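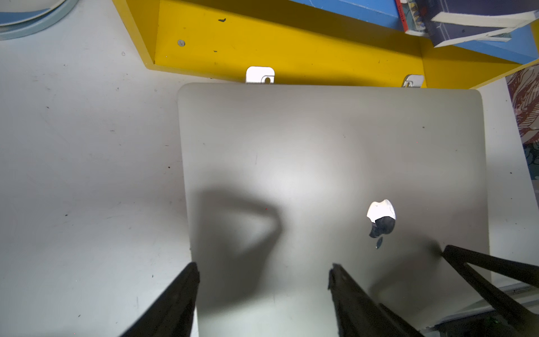 What does it take to keep one two-arm cell running through a grant period? Mostly fingers, cables and a zero check at the start of each shift.

This report covers the Dekby cell through December. The planned total was 258 handling runs and we completed 247. The other 11 were lost when the left wrist cable failed and we waited on a replacement from Bornska. Nuria Iglesias fitted it and rerouted the slack so it no longer pulls at full reach.
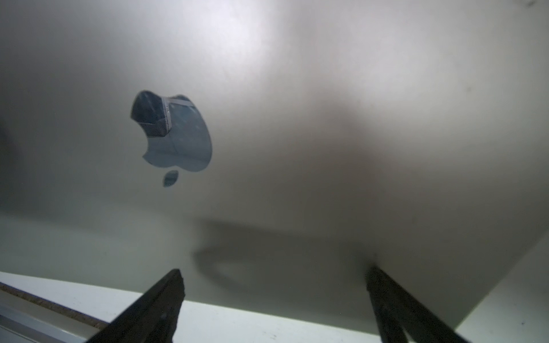
Gripper fingers at the laptop lid.

Finger wear is now logged every 50 runs. Abilio Arroyo checks the tips for rounding and swaps both fingers on an arm together, then repeats the zero check before the next run.

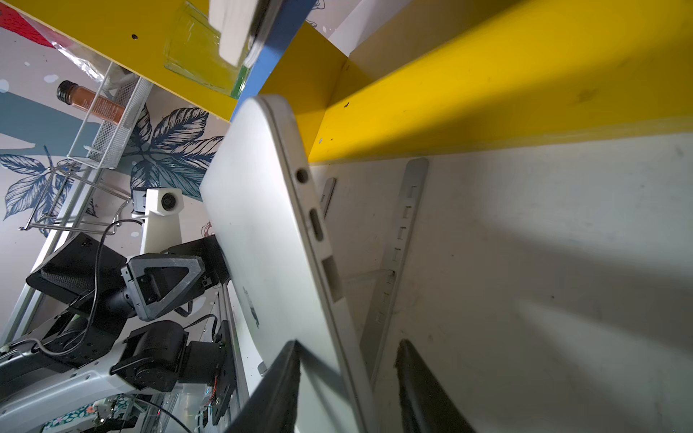
Pads have been our largest parts cost. The first batch from Cabello lifted at the corners and we changed the adhesive in the second month. Flat metal items are the hardest on them, and a small computer held edge-on between the fingers, ports exposed, leaves little room for a pad that has shifted. Pads are now replaced every 200 runs, worn or not.

The base bolts on both arms were retorqued after the cable work. Neither had moved.
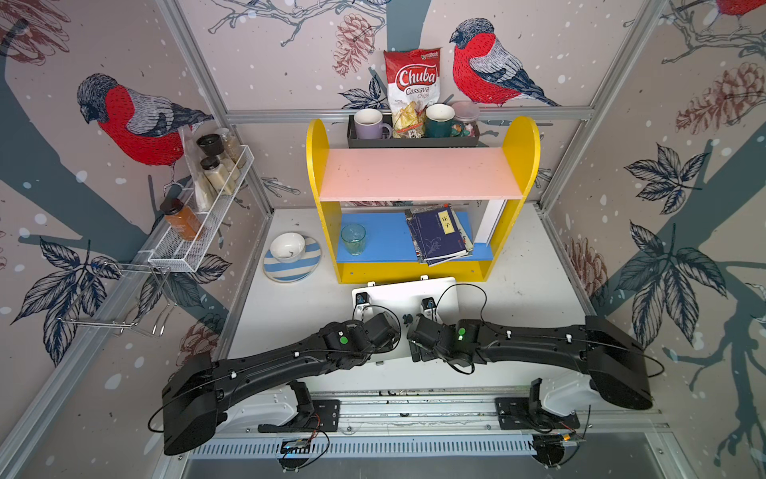 The right arm still needs its wrist cable rerouted the same way. We have the parts and will do it before the next block of runs. No extra funds are requested.

Contact: Nuria Iglesias, Sterkbridge | © Sterkbridge | Back to top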